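Pears at Rosside, and not many of them

Late frost, then wind. Gregor Laing has 424 trees on the slope above Rosside and reckons almost 25 gave him a decent crop this year. He isn't moaning. Well, a bit.

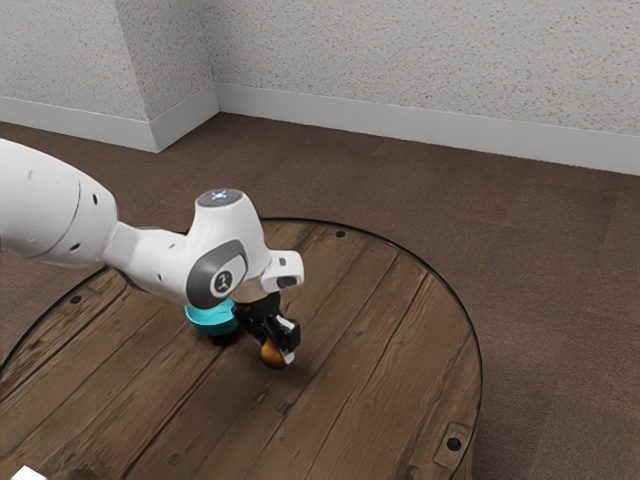 The old growers kept pears cold for weeks, then brought them indoors to finish. Laing does the same, three days in the kitchen, no more. Press the neck. If it gives, eat it.

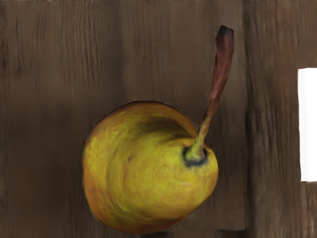

Mostly yellow, streaked olive-green, with a blush low on one side.

Supermarkets want them hard. Pristberg, the buyer down the valley, stopped taking ripe fruit last November and hasnt budged.

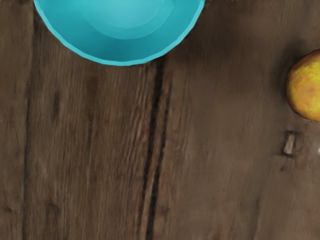

A teal bowl on the table.

So he sells at the gate. Cash, bring a bag. Poaching pears go first, the small russets last, and whatever's left goes to Olmedo for perry.

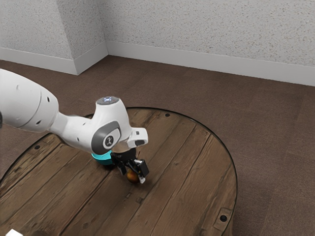 Next year, new stock on the lower feild. Quince rootstock, closer rows. Gate open till the fruit runs out.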